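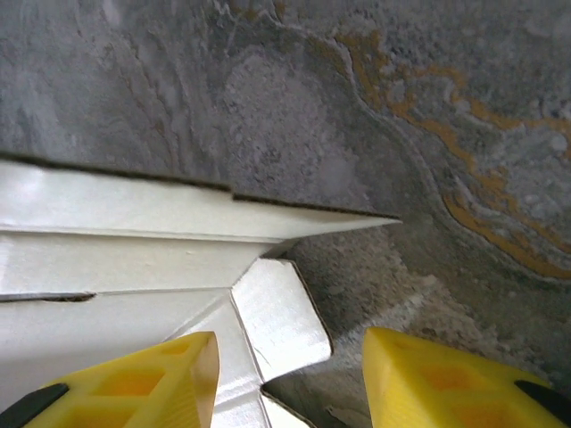

How do I know which side of the flat box is the inside?

Look for the creases. On our Sedarine boxes the fold lines are pressed in from the inside, so you fold the panels toward you when the inside is facing up. If you fold the other way the board resists and the white surface can crack along the line.

Do I need tape or glue?

No. The box closes with tabs and slots only. If you send it by post, we recommend one strip of tape over the front flap, so the tab does not open on the way.

In which order should I fold?

First bend every crease one time and let it go again. Then raise the back wall, then the two sides, and put the small tabs into their slots. The front wall comes after the sides, and the lid is the last. Most customers who write to us have folded the lid too early.

What surface is best for folding?

A hard and flat one. A stone or marble-look table top is very good, but please wipe it before, because small grains of sand leave gray marks on white board. A tablecloth is too soft.
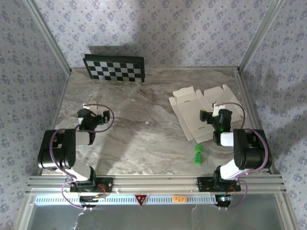 It also helps to have free space on all sides, so the flaps can lie open while you work. Small things which will go in the box, for example toy blocks, can wait next to it until the walls are up.

How much weight can the box hold?

The small size holds 400 grams and the large size holds 340 grams more than this. For heavier things please ask for our Grilberg box, which has a double bottom.

A tab is torn. Can I still use the box?

Usually yes. Put a short piece of paper tape behind the tab and press it well before you fold again. If the slot is torn too, write to us and we will send a new one - you do not need to return the old.

Can I open the box and store it flat again?

Yes, but pull the tabs out slowly and straight. After many foldings the creases become soft and the lid will not stay closed so well. Keep flat boxes lying down, not standing against a wall, or they will bend.

How many boxes are in one pack?

There are 40 in the small size and 50 in the mini size. The large size is sold one by one until June.

Who can I ask if my question is not here?

Please write to Oranuch Klinhom for orders and to Prasert Thepsuriya for anything about folding. We answer in the morning, before 11.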